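Print this page | E-mail this page

Sarnis Station Guide, Section 4: Recording Sorting Examples

1. Load task 36. Lay the cables on the table by hand.

2. Start recording, then pick one item at a time.

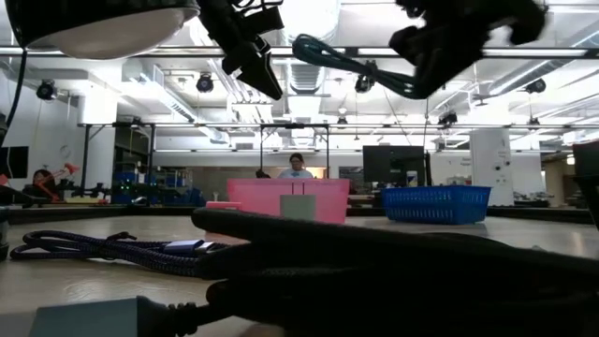

3. Press Save after each release. A full set is 74 examples.

Caution: Do not reach under the arms while recording is on.
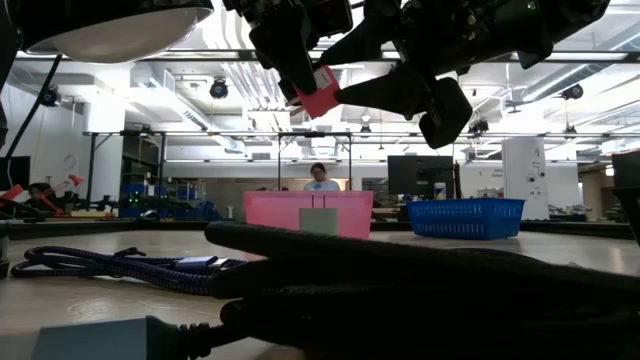
4. Vary the items between examples. Cables alone make a poor set. Include small pieces, such as the pink-red one held in the gripper, and leave other items on the table.

Note: Delete any example longer than 93 seconds.

Print this page | E-mail this page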